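Unit turn notes, Fernby, Monday

Walked both two-bedroom plans at Fernby before lunch with the August rent sheet. Leasing wants the new numbers loaded in Stedano by end of day, so this is mostly for whoever picks it up after me.

Floor area first. The old brochure and the Stedano listing disagree on the larger plan. Stedano has 1,258 square feet, the brochure has a rounded figure and no balcony. Went with Stedano. Someone should fix the brochure PDF before the next print order.

Rent on the larger plan goes to 2,357 a month, water and trash included, parking separate. The furnished version was penciled in at around 3,000 but no decision yet. Left the field blank in the system. Do not quote it on the phone.

Pet terms: limit stays at 2 per unit. The deposit line still shows the Faddale wording, which got copied over when the templates were merged. Changed it for the larger plan only. The smaller plan and the studios still need it.

Application page times out if the co-signer box is checked before the income fields are filled. Tried it on the office desktop and on my phone, same result on each. Sent a ticket to Salehi.

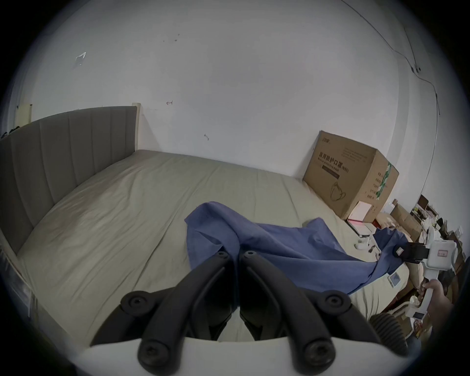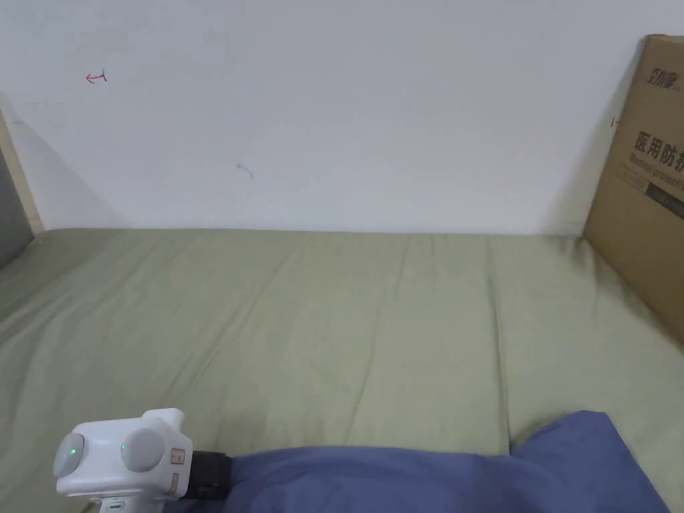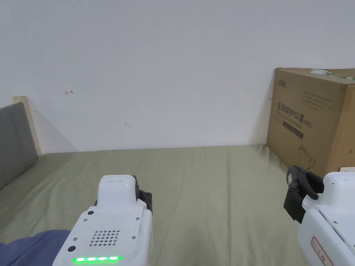

Farhad Ranjbar wrote back on the draft that the furnished rate should not be blank at all, since a blank field shows up on the public listing as "call for price" and the office then gets the calls anyway. He would take the furnished version off the listing until the rate is signed.

Fine by me. Took it down at 3:40. The photos and text are saved as a draft so it can go back up without retyping.

Still open:
- pet deposit wording, smaller plan and studios
- brochure floor area
- co-signer box, waiting on Salehi
- ask Golshifteh Asadi if the parking rate changes with the rent or stays where it is until renewal - the sheet has it both ways

Keys for both units are back in the lockbox.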